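Ticket 2477 - Covwood sim benchmark, success rate on plate tasks looks too high
Status: reopened
Component: Gorkier evaluator
Priority: 2

Reported behavior
The July summary says the Bekanon policy beats the Sheikh baseline on plate tasks by 56 points. I don't buy it. A gap that size on a bimanual task with the same training data usually means the scorer is broken.

Steps to reproduce
Check out the evaluator at the commit used for the summary. Run the plate suite with the default seeds, 1383 episodes. Open the per-episode log and sort by time to success.

What I found
Nearly half of the successes fire while a hand is still right at the object. The check only asks whether the object's center is inside the plate radius. It never asks whether the hand let go, and it doesn't wait for anything to settle. A policy that hovers over the plate gets full credit.

Tried so far
Changed the seeds - same gap. Turned off texture randomization - same gap. Added a release condition to the check and the gap shrank a lot, but I only ran that on a small subset and wouldn't quote it.

Reply from the evaluator side was that the contact flag already covers this. It doesn't. Contact is computed for the palm and fingers only, and the thumb link is missing from the list. 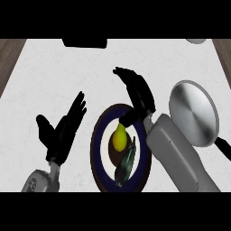 So please don't close this again with "works as intended." What I need before the number goes in the paper:
- thumb links added to the contact list, both hands
- a release check plus a short settle time
- both policies rerun on the full suite, not just ours

If the gap survives that, fine, I'll sign off. Until then I'd take the result out of the abstract. Log and patch are attached to the ticket.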